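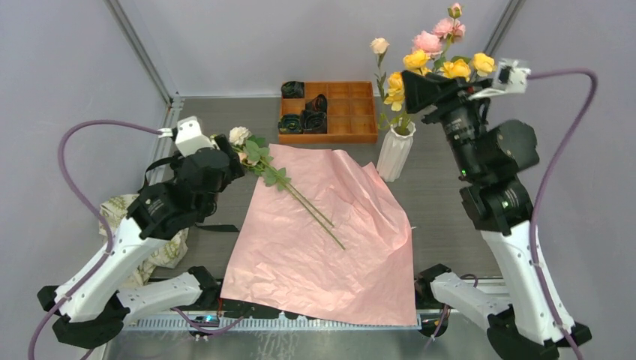
4 min read

The wrap is the weakest part of most bouquets

Opinion - Lesia Prokopenko

Florists spend their training on stems and their working day on paper. I have held this view since my first December behind a counter, and a longer career has only hardened it. The flowers arrive cut, graded and usually in better shape than we deserve. The wrap is made from nothing, in a few minutes, on whatever table is free, and it is the part the customer carries down the street. It should be treated as construction work. Most shops treat it as decoration.

My argument is simple. The order of operations in wrapping a hand-tied bunch is wrong in most of the shops I visit, and the fault starts with the sheet.

A large sheet of pink paper laid flat near the front edge of a table is the standard start, and I have no quarrel with it. The trouble comes when one side is lifted early. As soon as the right-hand portion is folded back and allowed to ripple, the sheet has a memory. Those soft folds are attractive and they sell bouquets. They also fix where the finished collar will open, and if there are still stems to be added, every one of them has to be fitted to a shape that was decided without it. I would keep the paper flat until the last rose is in place.

Baltazar Quintero, who ran the bench at Partington when I worked there, disagreed with me for years. His position was that a bouquet should be built inside its wrap, with the late stems used to correct the silhouette against the paper. A cream-white rose near the upper left corner of a pink sheet, for instance, gives a contrast you cannot judge against a bare bench. I accept the point about color. I do not accept the cost. A single stem brought in late has to go past petals already in position, and rose petals bruise at the rim first, where the buyer looks first.

The second problem is creasing. Paper that has been handled twice shows it. A slight crinkle across the body of a sheet is tolerable in a wrap that will be gathered tightly at the binding point, where it reads as texture. On the outer collar it reads as a used sheet. Shops that buy flat stock and then store it folded under the counter are paying for a finish they throw away. Hang it, or keep it on a tube.

Third, the surface. I prefer a dark gray top to white. Pale paper has a visible edge against it, so a crooked fold can be caught before it is taped, and trimmed foliage shows up less than it does on white laminate but wipes away just as easily. Fathima Gamage, who fitted out the Nedalley shop, chose white because it photographs better. She has since had to mark the front rim with tape so that staff can find the edge of a white sheet. Gray would have cost the same.

The front edge matters for another reason. A sheet placed close to the rim leaves the hands near the work, and that is correct, but any overhang gets leaned on. A hip against the paper puts a crease across the exact strip that becomes the front of the collar. I set mine back by the width of my palm and lose no reach.

A cloth belongs on the bench too, and here I am less strict than people expect. Folded or bunched makes no difference to me provided it stays off the paper. Damp cloth and tissue-weight wrap should never share a square foot of table.

There is a commercial objection, and Carleen Prendergast has put it to me more than once. At peak, a bench may turn out 50 wraps before lunch, and a procedure that keeps the sheet flat to the end adds 30 seconds to each. That is 25 minutes of labor. I think she is pricing the wrong thing. The seconds are recovered in sheets that do not need replacing and in stems that do not get pulled and reset. Her shop in Zasness keeps no record of spoiled paper, so the saving cannot appear in her figures.

I would ask any owner to try one change for a week. Assemble in the hand, bind, then lay the bunch on the diagonal with the heads clear of the top corner. Fold the left side first. Bring the right side over last and let it ripple as much as it likes - by then the ripple has something to follow.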